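Cahier d'atelier, module Pusora (calibration et étiquetage des prises)
2019-09-13

Belle journée, je note tout tant que c'est frais ! La branche « deux mains » de Pusora tourne enfin de bout en bout : lecture des deux flux, recalage temporel, trajectoire de chaque pince dans un repère commun, puis découpage en segments. Jusqu'ici on traitait chaque pince tenue à la main comme si elle était seule au monde, et le planificateur se débrouillait ensuite pour recoller les morceaux (mal).

Rappel pour ceux qui reprennent le cahier en route : on travaille sur les vêtements et les tissus en vrac, posés sur la grande table blanche. Le cas qui m'intéresse le plus est celui où les deux pinces vont dans le même tas. Les pointes jaunes aident énormément, le détecteur les retrouve même quand un doigt noir se perd dans un tissu noir. Par contre, quand la deuxième pince entre dans le champ de la première, l'ancien code prenait parfois ses pointes pour les nôtres. J'ai ajouté un masque calculé à partir de la géométrie connue des doigts : tout ce qui est jaune hors de la zone possible est attribué à l'autre pince.
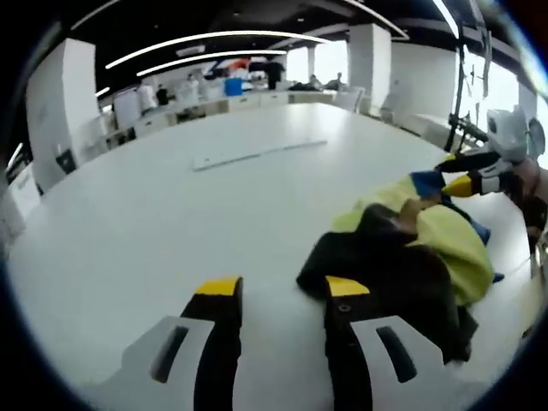

Kęstutis Strazds objecte que le masque géométrique va casser dès qu'on changera de doigts, et qu'il vaudrait mieux apprendre l'attribution directement, quitte à étiqueter davantage. Il propose aussi de garder les deux méthodes en parallèle pendant un temps et de regarder où elles divergent.

Je prends la deuxième moitié de sa remarque tout de suite. Le comparateur est écrit, il sort une liste des images où les deux méthodes ne sont pas d'accord, et c'est passionnant à parcourir. Sur 1671 images de la série du matin, désaccord sur 168. J'en ai ouvert un bon paquet à la main : beaucoup de doigts enfoncés dans le tissu, quelques reflets sur la table, et des tissus vert-jaune que le modèle appris confond joyeusement avec les pointes. Le masque géométrique, lui, ne se laisse pas avoir par le vert-jaune, mais il décroche si l'ouverture des doigts est mal estimée.

Du coup j'ai repris l'estimation d'ouverture. Avant : distance entre les deux pointes en pixels, convertie avec une table fixe. Maintenant : on corrige d'abord la distorsion de l'objectif (les bords de la table redeviennent presque droits, ça fait plaisir à voir), puis on ajuste le modèle des deux doigts d'un coup. Pince fermée, les deux capuchons jaunes se touchent presque et l'ancienne version les fusionnait en un seul objet, d'où des ouvertures négatives dans les journaux... La nouvelle version impose simplement deux centres, séparés par la bande noire.

Vérifié sur une vue pince refermée, vêtement gris anthracite juste devant les pointes et le vert-jaune sur la droite de la table : deux centres bien distincts, ouverture estimée cohérente avec le modèle.
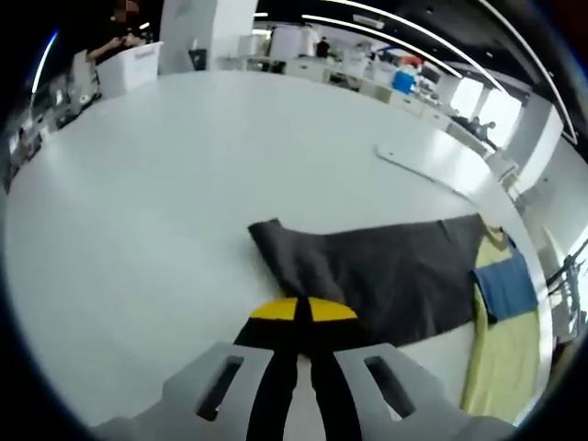
Recalage des deux horloges

C'était la partie que je redoutais. Gediminas Priedītis avait suggéré de chercher la corrélation entre les vitesses angulaires des deux pinces pendant un geste commun, et ça marche très bien, à condition de faire ce geste au début ET à la fin de la séquence. Avec un seul geste, la dérive passe inaperçue. Avec 2, on ajuste une droite et le décalage résiduel descend à 4 ms. Je n'espérais pas autant.

Le script s'appelle sync_gestes, il est dans le dépôt Grinisora à côté des outils de lecture. Il refuse de continuer si le pic de corrélation est trop plat, et il écrit la courbe dans le dossier de la séquence. Regardez-la, s'il vous plaît, avant de forcer l'option « ignorer ».

Une fois les horloges recalées, la position relative des deux pinces devient exploitable pour de bon. J'ai donc branché le découpage en segments : approche, contact, transport, lâcher. Pour l'instant les transitions dépendent de l'ouverture et de la vitesse, avec un peu d'hystérésis pour éviter le clignotement. Le cas de test qui me plaît est celui du petit paquet mou, sac bleu, tissu jaune pâle et sangle brun foncé : pince principale grande ouverte au-dessus de la table, l'autre encore en l'air à gauche. Les deux doivent être étiquetées séparément, sinon le segment n'a aucun sens.
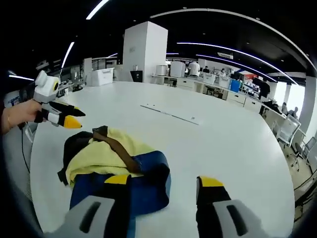 L'étiquette « approche » reste la plus fragile des quatre. Si la main hésite, la vitesse retombe et le code ouvre un nouveau segment pour rien. J'ai essayé un lissage plus long, mais il mange le début du contact, ce qui est pire. Piste pour la suite : utiliser la distance au tissu le plus proche, que la segmentation donne déjà, comme troisième signal. Annick Sawatzky a un prototype qui fait presque ça pour le planificateur Stovix, je vais lui piquer sa fonction de distance.

À faire :
- passer le comparateur sur la série de l'après-midi
- remplacer la table fixe partout (il en reste une copie dans le visualiseur)
- test unitaire sur la pince complètement fermée
- rendre les dimensions des doigts configurables, pour répondre à Kęstutis
- demander à Notburga Frei si l'export vers Stovix accepte deux trajectoires par fichier

Le visualiseur affiche maintenant les deux trajectoires en même temps, une couleur par pince, avec les segments en dessous. Lancez-le avec l'option --double, ça vaut le coup d'œil !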